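April 3, 2022. Okay, thread on what we've been up to at Sterkcombe, for the people who keep asking how the two-arm handover work is going!

1/ The question: if you train a policy on demos with both arms reaching into a shared space, does it need the wrist views, or is one fixed view enough? Anjana Mollah bet me lunch on the fixed view.

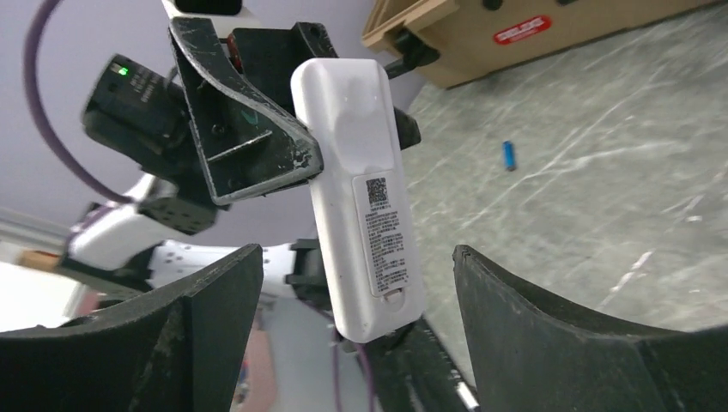

2/ So we ran 90 trials, same policy code (we call it Haldane), with and without the wrist views. With them, 92 percent success. Without, 40. I owe nobody lunch.

3/ The gap is nearly all in the moment when the two grippers come close together. From the side, one hides the other and the policy just guesses.

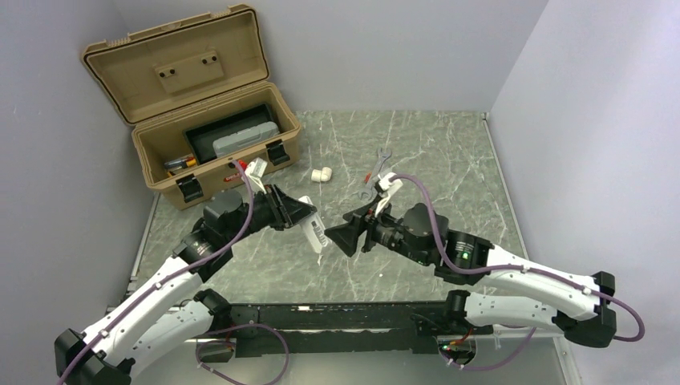
Does more data fix it?
Only a little. We doubled the fixed-view demos in March and the failures stayed in the same spot.

4/ What I like is how boring the setup is. Two arms, a toolbox, a pipe elbow, a wrench. We still kept the clutter in for every run, and I'd do

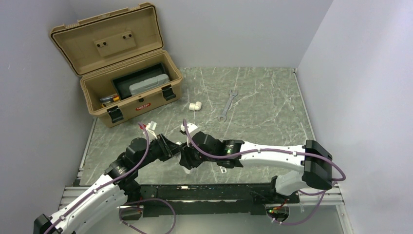 that again, because an early version trained on a bare table fell apart as soon as we put stuff back (sorry, Anjana, I know that was your weekend).

5/ Next up is swapping in new tools. Write-up soon, plots need work!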